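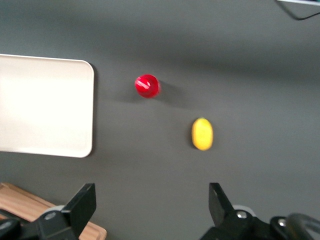

4.2 What people said about the dry-down

I'll start with the part of the study that gave me the most trouble, the dry-down, meaning whatever is left of a perfume once the bright opening has gone. We had 85 people smell the same four fragrances on paper blotters, first right after spraying and then again in the late afternoon, and we let them write whatever they liked. Elias Chidiac and I argued for weeks over how bare the smelling area should be. I wanted it very bare, because color leaks into scent words so easily (put a blotter on something pink and half the notes come back "rosy"). A white tray with rounded corners on a matte gray tabletop is my idea of a good background for this, since there isn't much there to borrow a word from. Elias thought it felt like a dentist's office. A few of our participants agreed with him, and "clean" does show up in the notes more than I'd like.

Altogether we collected 3113 separate comments. After Indira Palaniappan took out the blanks, the doubles and the ones that were only about lunch, we had 2753 to work with. She and I each sorted the full set by hand, then sat down and compared piles. We disagreed on 111 comments, mostly ones using "warm," which some people clearly meant as vanilla and others meant as wood or even as skin. I still don't think we got all of those right!
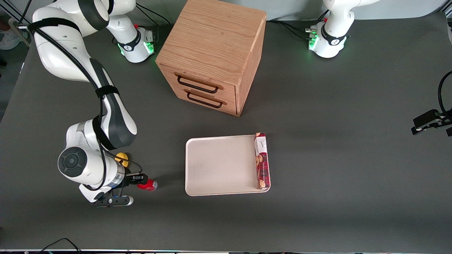 Sweetness was the easy one to spot. Arboleda, the fig and praline scent, got called "cookie," "biscuit" or "bakery" by people who had no list of notes in front of them, and they kept using those words in the afternoon too. I do wonder how much of that comes from packaging we've all grown up with. Take a tall, narrow, deep red box with round brown cookies printed down the front: you've got butter and sugar in your head before you've smelled a thing. Perfume bottles play the same game with amber glass and gold caps, and our unmarked blotters can only strip away so much of it. Pale oak does something similar for the woody scents, I suspect, though we didn't test that.

Lurno and Brasitz were messier. Lurno opens with pear and a lot of green leaf, and in the morning nearly everyone wrote about fruit. By the second round the fruit words had mostly dropped out and people fell back on mood words, "soft" or "sleepy" or (my favorite) "Sunday sweater." Brasitz went the other way, starting vague and ending up with quite firm talk of cedar and pencil shavings. Josar barely moved at all. Milagros Mamani, who blended it for us, was a little hurt by this until I told her that steady is what a lot of wearers ask for.

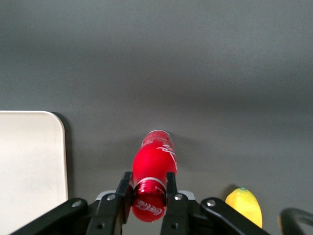

Figure 3. White tray on a gray tabletop.

One thing I'd change next time is the gap between rounds. Some people smelled the blotters again after a coffee and some after a full meal, and we didn't write down which. Section 4.3 goes back to the "warm" comments and tries splitting them by scent.

Filed under: Fragrance & Scent Research > Working Papers

Contact the authors | © Sølve Moen and co-authors | Back to top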